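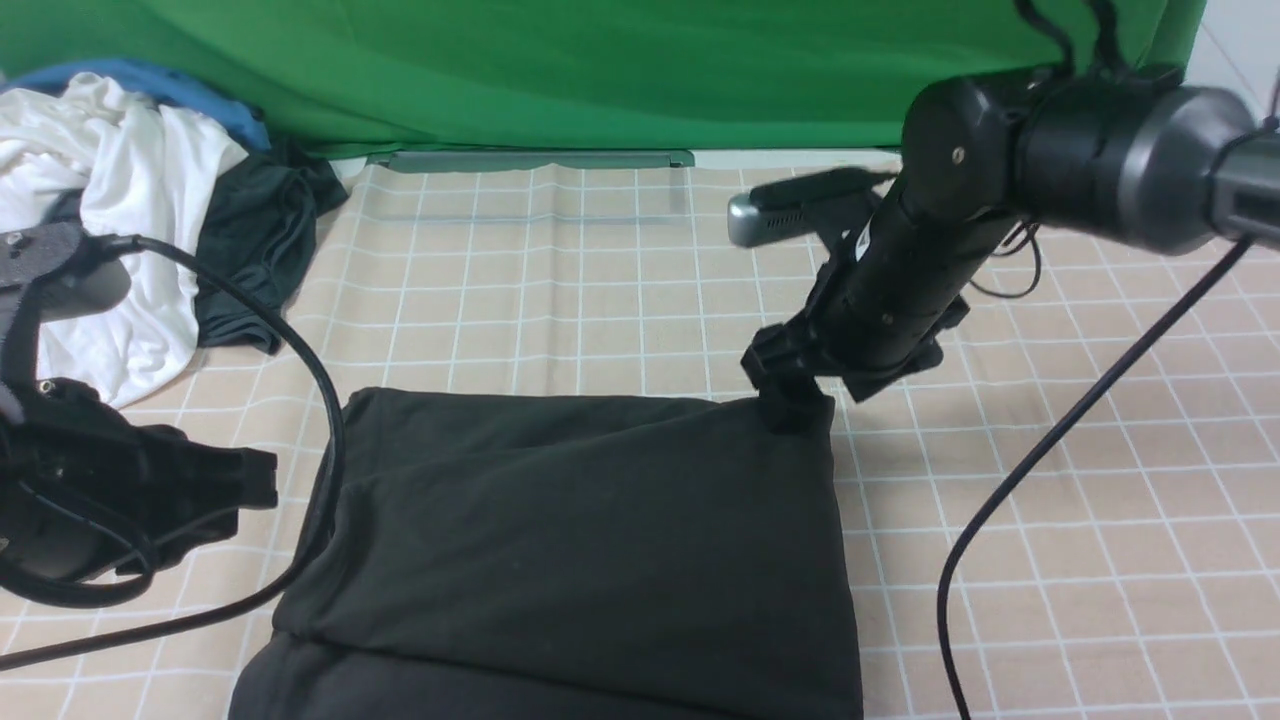
A robot arm running Rotora planning software lifts a corner of a folded black cloth.

Home | News | Products | Careers | Contact
Search this site Enter keywords Go

Rotora Releases Namar 5 Planning Software for Handling Clothing

HASTLEY, 22 January 2018 – Rotora today announced the release of Namar 5, a planning and perception package for robot arms that handle clothing and other soft goods. The software is available immediately to existing license holders.

Garments do not hold a fixed shape, and conventional planners depend on one. Namar 5 estimates the outline and layers of a garment from camera images, proposes a grasp point, and revises its plan as the fabric moves. Both arms are scheduled by a single planner, so that one may wait clear of the work while the other completes a fold.

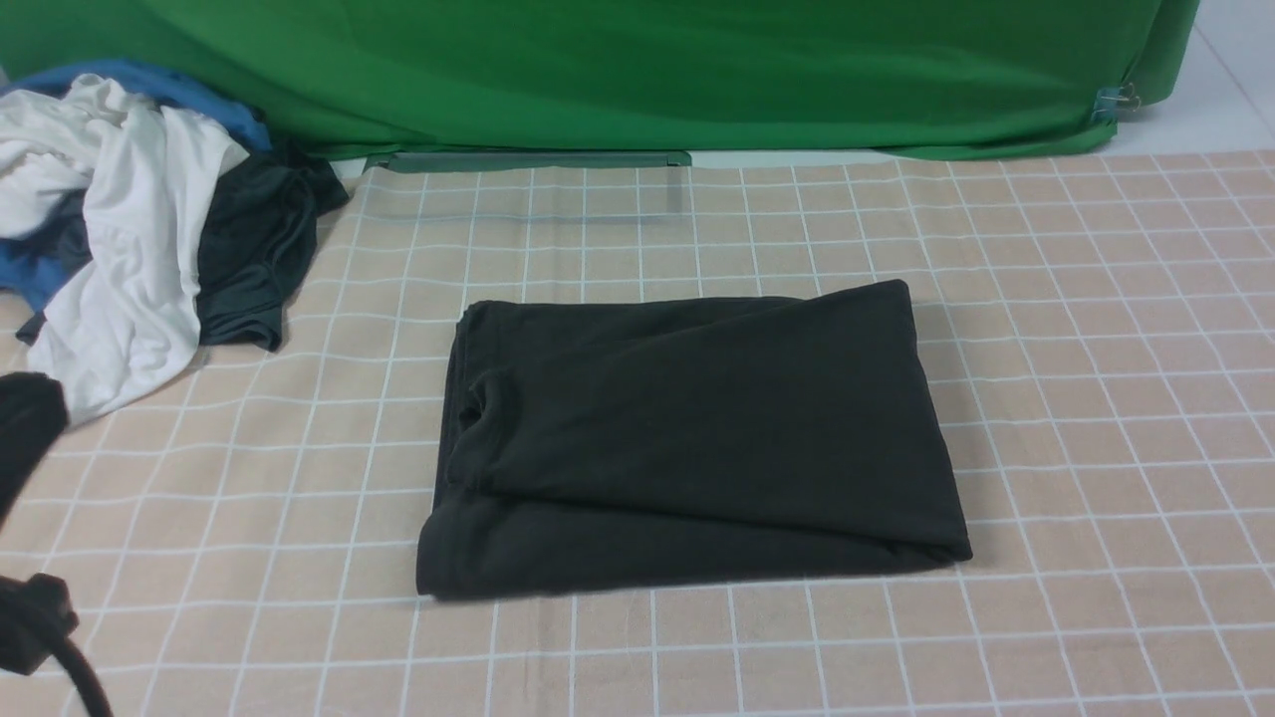
The release was tested on a set of 485 garments supplied by Kurup, a textile rental company that has worked with Rotora on the project from its first stage. Operators may review each planned motion before it is sent to the arms, and may replay a recorded session step by step in the new timeline window.

"Our customers asked for a planner they could inspect and correct," said Shobha Varma, director of software at Rotora. "Namar 5 shows its grasp choices in plain terms, and an operator can change one without writing code." 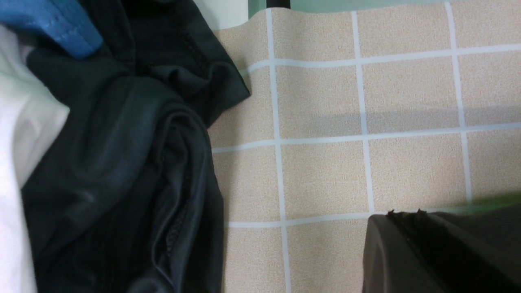
Wrist camera input is now supported alongside the head camera, and the two views are aligned by a revised calibration tool. The grasp library has been extended to some 800 entries – including collars, hems and sleeve ends – and 16 sample fold routines are supplied with the installer. Settings files from the previous version can be imported.

A maintenance update is planned for May. License holders may request the installer through their Rotora account representative.

Print this page | E-mail this page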